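Automatizar el office: notas después de siete meses

2 de septiembre de 2022

En febrero la dirección de Wusley decidió que el desayuno de la planta baja dejara de depender del turno de cocina y pasara a un brazo robótico gestionado con Kostero. Llevo el mantenimiento de esa instalación y escribo esto sobre todo para mí, antes de que la segunda fase cambie la mitad de los parámetros.

El servicio de mañana atiende a 600 personas entre Wusley y el edificio contiguo de Durrani. Antes lo cubría un equipo de 16 personas en dos turnos. Siguen siendo 16. La diferencia está en el reparto de horas: preparar la encimera, colocar el pan y devolver cada recipiente a su sitio eran tareas de los últimos en incorporarse, y ahora esas horas van a reposición, a limpieza de equipos y a una tarea nueva que el convenio todavía no nombra y que internamente llamamos supervisión de puesto.

Supervisar un puesto consiste en validar la disposición inicial, lanzar el ciclo e intervenir cuando el sistema pide ayuda. El límite de espera está fijado en 60 segundos. Si pasado ese tiempo no responde ninguna persona, el ciclo se cancela y queda registrado como incidencia. Durante las primeras semanas el registro acumuló 300 cancelaciones, casi todas por la misma causa: quien supervisaba tenía además otra tarea en el extremo opuesto de la cocina. No era un fallo del brazo. Era un fallo de planificación, y se corrigió cambiando el cuadrante.

Hubo una discusión larga sobre la altura de los puestos. El proveedor del montaje, Laltitari, proponía una mesa industrial de acero con utillaje fijo. El equipo de cocina pidió conservar la encimera y los aparatos corrientes – los mismos que ya sabían limpiar y desmontar – y creo que acertó. Un puesto que solo entiende la máquina obliga a llamar al técnico por cualquier cosa.

El coste de esa decisión es la variabilidad. Una tabla de cortar girada unos grados o un bote fuera de la fila no molestan a una persona, pero modifican las condiciones de partida del ciclo.

Puesto de desayuno, con la tabla de bambú y los aparatos sobre la encimera:

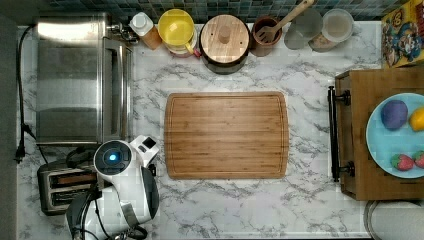
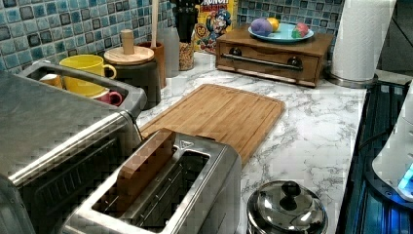
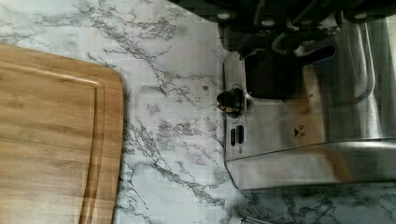
Queda pendiente la cuestión de la formación. El manual de Kostero dedica un capítulo entero a la calibración y dos párrafos a la parada manual, cuando en la práctica el personal de cocina no calibra nunca y para el ciclo a diario. He redactado una hoja aparte con el procedimiento de parada, la retirada de objetos y el rearme. La tienen ya los dos turnos.

También está sin resolver la categoría profesional. Quien supervisa un puesto asume una responsabilidad distinta de la que figura en su contrato, y por ahora cobra lo mismo. Lo he dejado por escrito en el informe de la primera fase, junto con la petición de que el cuadrante no vuelva a asignar dos tareas simultáneas a la misma persona. La respuesta de Wusley sobre el cuadrante ha sido afirmativa; sobre la categoría, de momento, no hay respuesta.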